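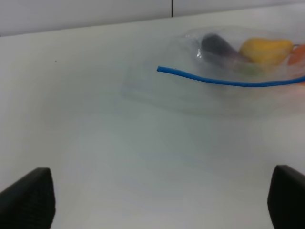 Progress Reports, Issue 2

Filed under: Funded Projects / Robot Software
Print this page | E-mail this page
January – by Albane Royer, Mernirthorpe

Tiltano: report to Plemgate on the second work period

In the first report we promised a controller that can take hold of the seal of a plastic zipper bag and follow it from one end to the other. In this period we worked mainly on the perception part and on the link between perception and the planner, Arnaud. The arm and the gripper stay the same as before, and no money was spent on hardware.

The bag is clear and the table is white, so the contour of the bag is a very weak signal. Our old segmentation model tried to find the whole bag and often it lost the empty part of the film. In the new version we do not ask for the contour. The model looks for the blue strip and gives back a curve, with a confidence value for each point of it. Arnaud receives the curve and chooses the grasp point near one end.

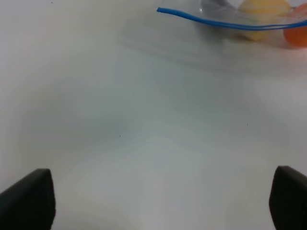

The curve is updated 15 times per second from the wrist camera. This is enough for the slow approach, but during the last part of the motion the delay of 40 ms between image and command was visible as a small swing of the fingers. Now the controller predicts its own position over this delay. The correction was simple to write and took long to test, as the clocks of the two computers had first to be put in agreement.

One problem is still open. When the seal makes a fold, or when both sides of the track separate, the model sometimes returns two curves and changes between them from one image to the next. We added a rule that keeps the older curve for a short time. It helps, but I do not consider it a solution.

The contents of the bag also matter. With an eggplant, a pear and an orange inside, the film is pulled up over the fruit and the strip does not lie in one plane. The planner had assumed a flat seal. It now accepts a height for each point, taken from the side camera when the wrist camera cannot give it.

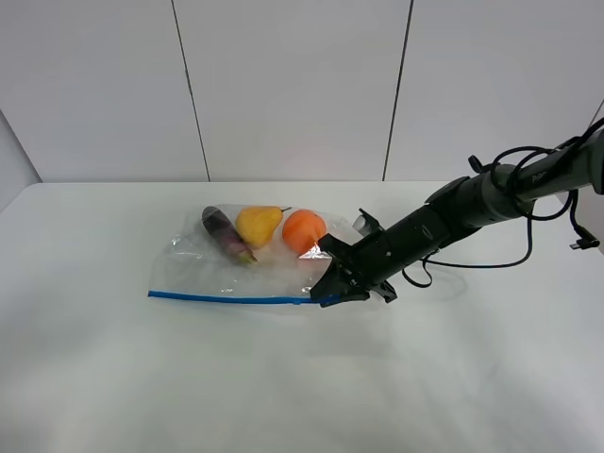 Photo: Tiltano project

We recorded 750 episodes with the new logging tool. Each episode keeps both camera streams, the joint positions and the curve as the planner saw it at that moment. Before, the curve was computed again afterwards, and we could not always explain why the arm had moved as it did. The replay window of the tool is still slow with long recordings.
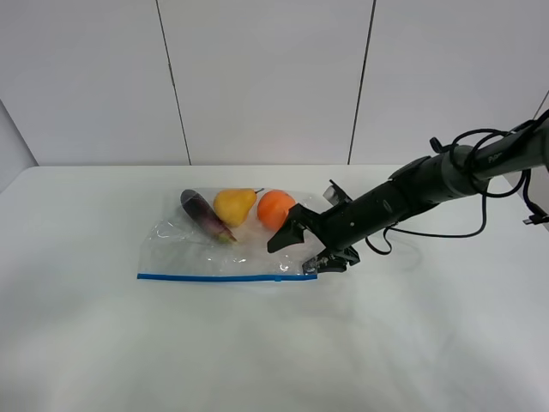

For the next period we ask to move the work on bag opening after the work on seal tracking – the original plan had them in parallel. The budget does not change. I would also like to freeze the interface of Arnaud in March, so that the documentation can be written against a stable version. A draft of the interface is attached to this report as Annex 2.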